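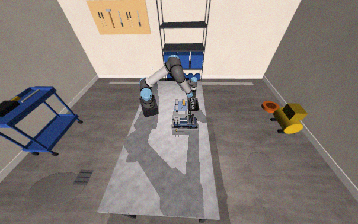

The binder at Rutkowska Books has been mending other people's cookbooks, hymnals and family Bibles for 40 years, and she still puts the kettle on before she'll let anyone show her what they've brought in. "You can't look at a book properly when the owner is standing there fretting," she told me, pushing the biscuits across. "Tea first, then we'll see how bad it is." I'd asked what a beginner should spend money on, expecting to hear about presses and fancy knives, and she went straight to tables. A long one with a pale, mottled grey top, like the one at the head of this page, would suit her nicely, she said - plenty of length for laying out the sections in order, and a light colour so you can spot a dropped needle.

She grew up outside Jirnholm, in a house where books were read in the bath and left out on the verandah, and she learnt her trade at the old Cunell bindery, sweeping up for the better part of a year before she was allowed near the glue. "I was cross about it then," she said. "But I was watching the whole time, you see, and by the time they handed me a brush I knew what everybody's hands were meant to be doing." Her favourite smell is still wheat paste, which she cooks in a little saucepan that isn't used for anything else (her husband made porridge in it once, and we'll leave that story there).

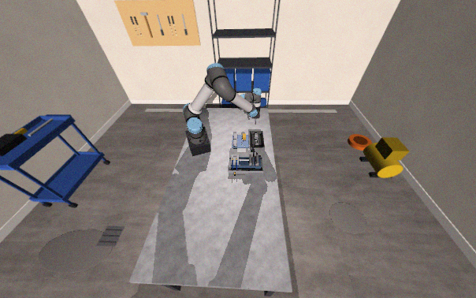 Most of what comes through the door these days is cookbooks. People apologise for the splatters, and she wishes they wouldn't. "I had one from Parkent with gravy right through the puddings chapter, and the daughter wanted to know could I clean it off. I said, love, that's your mum's gravy. She had a bit of a cry and we left it in."

I asked whether she worries about the craft dying out, and she gave me quite a look over her glasses. Her August class is full, she said, and there are teenagers in it, sewing up their own sketchbooks in the brightest colours they can find. Some of the stitching is dreadful. She unpicks very little of it.

Before I left she turned over my own battered bird guide, which I'd been hoping she wouldn't notice in my bag, and ran a thumb down the split spine. "Sticky tape," she said, with real sorrow. It's on her shelf now, behind a hymnal and somebody's atlas, and I'm to ring her when the weather cools down.

2 min read
327 shares
2 comments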